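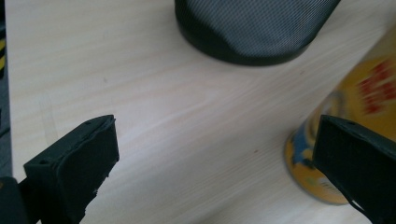
The yellow can and the mesh basket on the club's practice table in Joditville.

Search this site Search Go Advanced search

Clearing the table

A school robotics club in Joditville has spent the autumn teaching a gripper to tidy up. The members are finding out how much there is to a tin.

29 Nov 2022

The club meets after lessons in the old needlework room, on the ground floor next to the bicycle store. It has 18 members, aged 13 to 17, and one long bench of tools. Its task this year is the same one set for every school in the Ornar league: take ordinary things off a table and put them in a basket. The league final is in January.

The rules run to a page and a half. A team gets a table, a basket and a set of objects which it doesn't see until the morning. There are points for each object that ends up in the basket and points lost for anything knocked on to the floor. Teams may build their own fingers for the gripper, and most do.

Elīna Mägi teaches physics and has run the club for four years. She chose the tidying task over the line-following one, which the school had entered before.

"They had got good at line following and a bit bored with it," she said. "With this one they were bad at it straight away. That was useful."

The members don't write instructions for each movement. They do the job themselves, holding the gripper in one hand with a camera fixed to it, and the recordings are used to train the program that will drive the arm. Each attempt is saved, given a number and marked as kept or thrown out. By half-term the club had 3652 of them. Tudor Bratu, who is 15, keeps the log in a spreadsheet and reads out the total at the start of every meeting.

The camera looks out between the two fingers, so it sees what the gripper is about to close on and not much else. It took the younger members a few weeks to get used to this. They were inclined to look at the table and forget the screen, and so they picked things up from angles at which the camera had seen almost nothing.

"You have to come in slowly and let it look," Tudor said. "If you know where the can is and you just grab it, the recording's no good. It doesn't know what you know."

The fingers are black, with flat, squared-off tips. The set in use when I visited was the club's third design. Maricica Anghel, in her last year at the school, drew all three. The first pair was too short and bumped the table before it reached anything. The second had curved tips, which held bottles well and dropped anything with corners. She went back to flat ones and moved the screw holes so that a finger can be changed without taking the whole mount apart.

Tall cans are the present difficulty. A can is smooth and stands a long way above the fingers, and if one side touches before the other it starts to lean. Once it leans the team has to decide whether to follow it down or let go. Iulian Mocanu, 16, argued for following it. Maricica wanted a lower grip and a slower close. They tried both for a week, with 118 attempts recorded, and Maricica's way was kept. Iulian still thinks the test was done on too easy a can.

The basket brought its own trouble. The early recordings were nearly all made with it in one place, and the trained program learned the place better than the basket. When somebody moved it to the other side of the table, the arm carried a sponge to the old spot and let it fall there. Members now shift the basket before every run, and whoever forgets has to sweep the floor.

Money is modest. The school pays for the room and the electricity. Trodel, a packaging firm on the edge of town, gives a small grant each year, and its engineer Hammad Paracha comes in on 2 evenings a month. He checks the wiring and answers questions, and he won't touch the keyboard.

"I see the same faults at work," he said. "A carton arrives a bit crooked and the line stops. These children have met that problem already, and they're patient with it."

The arm itself is called Toma, after a name the first members painted on its box. It is slow. On the evening I was there it made nine tries at a glue stick and put six in the basket, and the seventh try took so long that two of the younger ones went to get their coats.

Mägi doesn't expect to win in January. Two other schools have newer arms and one has been at the task for a year longer. She would like the club to get through its round with nothing on the floor. Before then there are the fourth fingers to print, a rubber facing to test on them, and another batch of recordings to make with the cans.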